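Varkdale Bench Cell — Set-up Guide
Section 4: Planning, buying and what to budget for

Read before you order anything. Most of the returns we deal with come from people who bought the arm first and the table second. Wrong way round.

The views come from the Varkdale simulator, arm and cabinet on the one table. Wrist view, room view, side view, in that order.

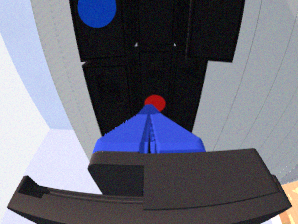
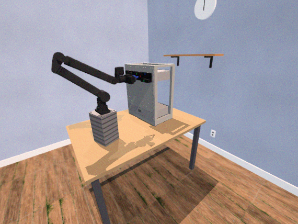
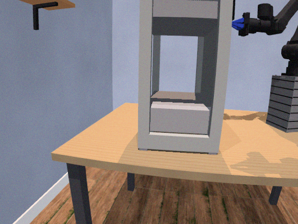 4.1 Before you spend

1. Decide the job. One job. Opening a drawer, pressing a button, moving a part from A to B. Write it on one line. If it won't fit on one line, you are planning two cells and need two budgets.

2. Build it in the simulator. Licence is in the starter pack, no extra charge. Put in your real table size, your real pedestal height, your real cabinet or whatever the arm has to work on.

3. Run the job to the end. Watch it from the wrist camera as well as from the room. A room view makes everything look reachable.

4. Save the layout and print the parts list. You will need the layout number when you phone.

Note: a layout that works in the simulator can still fail on the bench. Cables, uneven floors, a table that rocks. Leave some slack in the plan and in the money.

4.2 Table and pedestal

5. Table first. Full weight of arm, pedestal and fixture, plus whatever gets leaned on it. Slim legs are fine in the simulator, where nothing wobbles. On a real floor ask the supplier for the load figure in writing.

6. Pedestal on the table, or pedestal on the floor? Table is cheaper and quicker to move. Floor is steadier. If the job needs fine placing, cost up both.

7. Check the height. The arm should reach the fixture with the elbow still bent. If it's nearly straight at the far point, raise the pedestal or bring the fixture closer. Don't buy a longer arm to fix a layout problem.

CAUTION: Pedestal must be bolted through, never clamped. Clamps are for trying out positions with the power off.

8. Look up. Wall shelves, clocks, lamps, brackets. Anything the elbow could meet on the way round goes in the layout, even if it seems miles off. Move it now or pay for it later.

9. Sockets. Note where the nearest one is and which side of the table the cable comes down. Extension leads across a walkway will fail your site check.

4.3 Arm and gripper

10. Choose the arm by reach and load, in that order. The Luvden range covers most bench work. For heavier parts see the Zurside sheet at the back of the binder.

11. Gripper is a seperate line on the order. It is not included with the arm, whatever the photo on the box looks like.

12. Fingers are a separate line again. Pointed fingers suit narrow gaps and thin edges. Flat pads suit boxes. Buy one spare set, they wear.

13. Handles. A flat drawer front with no handle is a hard job for any gripper. Price up a handle or a pull tab before you price up a better gripper — it is nearly always the cheaper answer.

Note: Chin finger sets fit Luvden grippers with the adapter plate. Without the plate they do not. Order code is on the parts list, easy to miss.

4.4 The budget sheet

14. Fill in a line for each of these, even if the answer is nil:

Table
Pedestal and bolts
Arm
Controller
Gripper
Fingers, plus spare set
Wrist camera and lead
Fixture (cabinet, rack, tray)
Guarding and stop button
Delivery and lifting
Fitting
Training

15. Worked figures. Arm on the January list is 1879. Adapter plate 101. Allow about 2000 for guarding, fitting and training together on a plain bench cell. All in pounds, before VAT. Prices held until the end of February, then check again.

16. Don't leave training blank. It gets cut first and you end up paying for call-outs insted.

CAUTION: Guarding is not optional. We will not commission a cell without a stop button in reach of the operator.

4.5 Placing the order

17. Send the layout number, the one-line job and the budget sheet together. Mark it for Hussam Hijazi, orders desk. Part orders go to the bottom of the pile.

18. Table and pedestal ship first. Get them level and bolted before the arm turns up. Check all 4 feet of the table are taking weight.

19. Keep the arm's crate until the cell has been signed off. Returns without the crate are charged for.

Go to Section 5 for unpacking.

Sheet revised 13 January 2020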